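4.2 Mixed piles

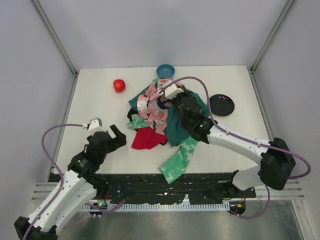 Figure 3. A mixed pile on the white table, with a bowl, an apple and a plate left around it.

4.3 How piles were sorted

We logged 1,413 piles in the Dullau set. A pile was counted as mixed when its cloths differed in color or print, as with the pink patterned, dark teal and mint green tie-dye pieces in Figure 3. Cloths showing only at a corner or fold — the red and light green ones in the same figure — were entered as partly hidden. Dishes and food on the table were listed separately and left out of the cloth totals.

Aiman Chong labeled all piles in March, and a second pass changed 66 entries. Most of the changes were to dark fabric tucked under other pieces. The Onu set, with 2,382 piles, was labeled the same way.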